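Home | Forums | Picking & Grasping | Search | Log in
2 min read

Bin picking: is the Lunarero result any good?

azlan_ismail - 8/10/21
Walczak put up the Lunarero write-up. 1,081 grasps, trained on only 400, and they claim it copes with clutter it has never met. I'm not convinced. Success means "lifted", with no word on where the object ended up.
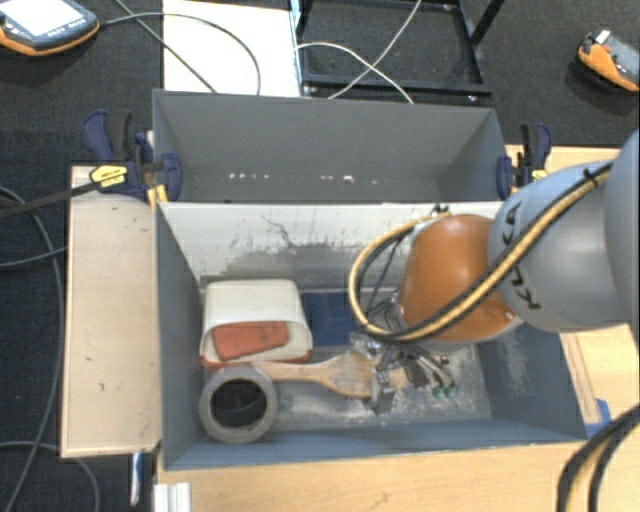 And the bin never moves between trials. Shift it 5 cm and run the lot again, then I'll listen.

dratia_fan
Bit harsh. They did swap the objects every 40 picks.

azlan_ismail
Swapped from the same pool - read the appendix.

Marilou Sebastian
We tried the method at Vistomell in April. Fine on blocky things, poor on anything flat. I'd still take it over our old planner.

dratia_fan
So it does work, then.

Marilou Sebastian
On blocky things.

Contact | Copyright | Back to top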